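四、课堂实施：让机器人“收拾厨房”

4.1 项目背景与分组

先交代一下我们是怎么走到这一步的。上学期的机器人选修课，我（Heywood）和 Nicanor Zabala 一起带，原来的期末作业是循迹小车，学生做得都不差，但做完就完了，期末问卷里有人写“老师，这车我初中就跑过”。看到这句话我俩都有点脸红，于是六月份开了个小会，决定换成操作类任务：给机械臂一张摆着玩具餐具和玩具食物的白桌子，让学生自己定义“收拾”是什么意思，再让机械臂照着去做。项目名字是学生投票投出来的，叫 Mutemine，问了一圈也没问出这个词的来历，反正大家叫顺口了，论文里也就这么用。

全班分成 5 个小组，每组都要交三样东西：一份任务说明、一批示教数据、一份失败记录。最后一样是 Annapurna Chettiar 坚持要加的（她负责课程评价部分，详见第五节），我起初觉得学生会糊弄，后来发现这恰恰是我读得最津津有味的材料，批改的时候经常一个人在办公室笑出声来。

4.2 任务说明怎么写

我原以为写任务说明是最简单的一步，留了一节课的时间，结果整整用掉了三节！

第一稿里几乎每组都写了类似“把食物放进盘子”的句子。Zabala 就在黑板上追问：哪个盘子？番茄酱瓶子算不算食物？瓶子已经躺在盘子上了，要不要先拿走？滚到盘子外面的小红番茄，是该捡起来还是留着？学生一开始嫌他抬杠，吵了十来分钟以后开始自己抬自己的杠，那节课的气氛是整个学期里最好的（隔壁班还过来敲过门，请我们小声一点）。

第二稿就像样多了。我挑一组的原文放在这里，错别字改了，其他没动：

“开始状态：瓶子横放在盘子上，番茄在盘子旁边。机械臂先夹瓶子，夹瓶身中段，提起后移到桌面空的地方放下。然后夹番茄放进盘子。如果番茄滚走超过一个手掌的距离，本次停止，记为失败，不许用手推回来。”

最后一句是他们自己加的。我问为什么，组长说因为上次有人推了，推完大家都觉得那次数据“不干净”。一个还没学过实验设计的学生，能自己想到这一层，我当时真的很想给他们加分，后来也确实加了。

说明里还有一类问题是方位词。桌子是从上方俯拍的，学生站在桌子旁边，看屏幕又是另外一个方向，“左边”到底是谁的左边，各组各有各的讲法。我们最后统一规定：一律以屏幕上的画面为准，说明书第一行必须写明用的是哪一路画面。这个规定听着很琐碎，可是定下来以后，组和组之间总算能互相看懂对方的说明了。

图 1　示教练习时的桌面俯视画面
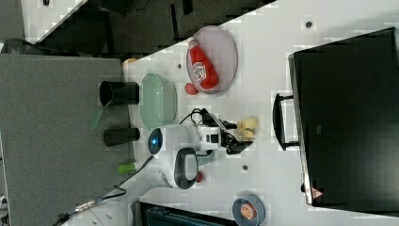

4.3 示教数据的采集

采集阶段安排在下午四点以后，一组一个时段。每次示教的流程是：摆桌面、口头念一遍任务说明、录制、存盘、写一句备注。整个项目下来一共存了 1,640 条示教，其中各组自己标为“可用”的，我们没有再做人工复核，这一点在讨论部分会老实交代。

操作手法上，组与组的差别比我预想的大得多。有的组操作的人手特别稳，一条录下来像流水一样，可是换个人就完全不行；有的组从一开始就规定轮流操作，单条看都磕磕绊绊的，但是风格多样。到底哪种数据训练出来的策略更好，我们自己心里也有偏好（我偏心轮流的那种，Zabala 偏心手稳的那种，为此还赌了一顿饭），正式的比较放在第六节。

抓取对象里最让人头疼的是瓶子和番茄。瓶子长，夹的位置稍微偏一点，提起来就开始歪；番茄是圆的，夹爪从侧面碰一下它就想跑。学生给后一种情况起了个名字叫“追番茄”，备注栏里到处都是：“追番茄，放弃。”“追番茄，追到了，但是忘了录。”还有一条只写了“唉”。

玩具香蕉是后来才加进任务的。它的皮可以一条一条向外摊开，中间露出白色的果肉，夹哪里都像是有道理，又都不太有道理。我们把它当作加分题，只要求学生在任务说明里写清楚“完成”的标准，标准由各组自己定。有的组写“果肉离开托盘即可”，有的组写“皮和果肉必须一起移动”，这两种标准对应的夹取位置完全不同。拿来做课堂讨论特别好用，我强烈推荐给想开类似课程的同行！

4.4 摆桌面这件小事

单独拿一小节来写摆桌面，是因为它吃掉的时间远远超出计划。

我们希望每条示教的起始状态有变化，又不能变得太离谱，所以让学生在录制之前挪动几样东西。问题是，人挪东西是有习惯的。Estíbaliz Sepúlveda 帮我们抽看了 50 条录像的开头画面，发现同一组的人特别爱把番茄放在离盘子很近的地方，好像它天生就该待在那儿。问他们是不是故意的，全都说不是。

后来我们改用抽签：纸条上写好物品名和区域，录之前抽一张，抽到什么就照着摆。纸条是学生自己剪的，大小不一，有一张还印着数学作业的半道题。改用抽签以后，起始位置确实散开了，操作的人抱怨也多了，尤其是抽到夹爪不好够到的角落的时候。我觉得抱怨是好事，说明任务变难了嘛。

还有一个教训与画面有关。我们收到过几条录像，任务说明与桌面对不上：说明里写桌上只有一个番茄，画面里却有两个。核对之后才知道，那个组临时换了任务，说明没有跟着改。从那以后我们要求说明和录像放在同一个文件夹里，版本号一起改，改一次念一次。Ashley Rudd 写了个小脚本，文件夹里缺任何一样就不让提交，学生管它叫“门卫”，骂归骂，漏交的情况一下子就少了。

图 2　加入玩具香蕉后的任务桌面 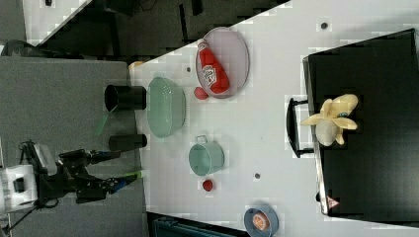 学生问得最多的问题：任务失败了，这条示教还要不要保留？
要保留，但必须单独存放，并在备注里写明在哪一步失败。训练时先只用标为“可用”的数据，失败的那部分留给失败分析和课堂讨论。

4.5 失败记录与课堂讨论

每组的失败记录都按同一个格式写：任务说明的版本、失败发生在哪一步、当时操作的人怎么想的、下次打算怎么改。第三栏原本没有，是试行了一周以后补上的。补上之前，记录读起来千篇一律，都是“夹偏了”“掉了”。补上以后就活泛起来了，比如有一条是这样写的：“我以为夹爪已经合上了，其实我看的是另一路画面。”这条后来直接促成了前面说的那个统一画面的规定。

讨论课一共安排了 2 次。第一次我讲得太多，学生听得太少（回头看录音，我一个人说了大半节课，很惭愧）。第二次换了办法：每组挑一条自己的失败记录念出来，由别的组来猜问题出在说明、操作还是摆放上，最后再由本组揭晓。猜错的比猜对的多，而且经常是三方面都沾一点。有一组念的是番茄滚走的那条，别的组一致认定是操作太急，结果本组翻出说明，上面根本没写夹取之前要不要先停一下，操作的人每次都是凭感觉。于是两边又吵了起来，一直吵到下课铃响，铃响了还没散。

这里也记下一点我自己的犹豫。失败记录写得认真的组，示教条数往往偏少，时间就那么多，写字的时候机械臂就闲着。我们的评分里两者各占一半，当时是拍脑袋定的。Chettiar 认为记录的比重还应该再高，Zabala 觉得高一年级的学生手上功夫更要紧，我夹在中间，下一轮准备让各组在开课时自己申报比重，报完就不许改了。申报表的草稿放在附录 B，欢迎来信提意见。

4.6 设备与时间上的限制

设备只有一套，这是最硬的限制。一个组在录，其余的组只能写说明、剪纸条，或者趴在旁边出主意（出主意的效果时好时坏，后来我们规定录制时旁边的人不许说话）。四点以后的时段，遇上校队训练就有人来不了，换时段的申请我攒了一沓。

软件方面，我们起初用 Tromia 存录像和备注，用了一阵以后改成普通文件夹加表格。学生对文件夹更熟，出了错自己就能找到，这对课堂来说比功能齐全重要。两套格式之间的转换脚本也是 Rudd 写的，转换时丢过几条备注，能补的都让各组凭记忆补上了，补写的条目在表格里另用一列标出，第六节的分析没有使用这些条目。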